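Vudville Police Investigate Theft From Storage Unit on Teltance Road

In January at 0220 hours, Vudville Police responded to an alarm at a self-storage facility in the 100 block of Teltance Road. Officers found the side gate open and the locks cut from two adjoining units. Both units are rented by Timmermans, a restaurant supply company.

Officers reviewed recordings from the gate, which showed a dark pickup entering the property at 0204 hours and leaving 13 minutes later. The rear license plate was covered. The company reported the loss of hand tools and a portable generator, with a combined value of $2,000. 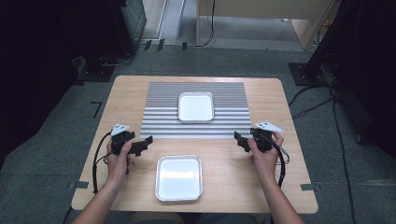 Later that morning, a patrol officer located a pickup matching the recording behind a closed gas station in Drandov. The registered owner, Dirk Schouten (41) of Drandov, was contacted at his residence and interviewed. The generator was recovered from the bed of the truck — its serial number matched the one supplied by the company. The hand tools have not been recovered.

Schouten was lodged at the county jail on charges of second-degree burglary, first-degree theft and possession of burglary tools. A second person seen in the recording has not been identified.

Anyone with information is asked to contact Detective Lorcan Egan at the Vudville Police Department and refer to the Teltance Road case.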